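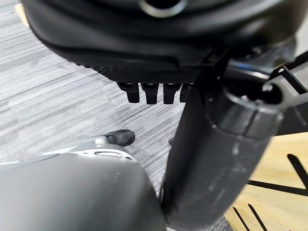

From: Milagros Henríquez
To: shopfloor list
Date: 5 June 2020
Subject: Re: Picking trial and the rota

Innes wrote:
> Can somebody tell me in plain words what this means for the
> early shift? The Cunelum sheet says "hours released" and I
> would like to know who is releasing them, and where to.

Innes, plain words it is. I've been down to the mock shop at Cekdale twice since April. The robot collects the order, basket in one hand and vegetables in the other, and one of us stands by.

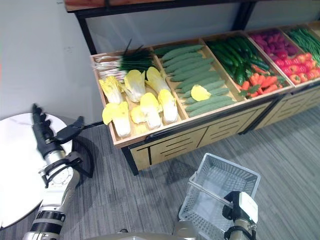
The one who stands by is the bit Cunelum left off the sheet. On early shift that will be two of us in place of eight, and the other six move to the counter and the phones. Same grade, same start time, I have it in writing. Whether anyone wants the phones is another matter. I've done the phones.

The produce there is artificial, so it never bruises and never leaks. I did ask what happens with a real tomato. It was written down with great care. 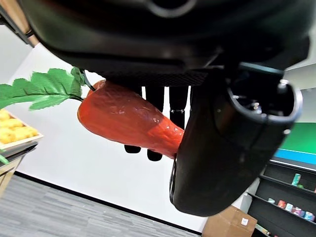
Carrot in hand, Cekdale mock shop.

Two things to sort before we sign. "Standing by" has no job description, and I'd like one before Clikitz writes it for us. And the training is 17 hours, which they propose we do unpaid at home. I have said no, politely, and then again.

Comments to the list please, not to me in the car park.

Milagros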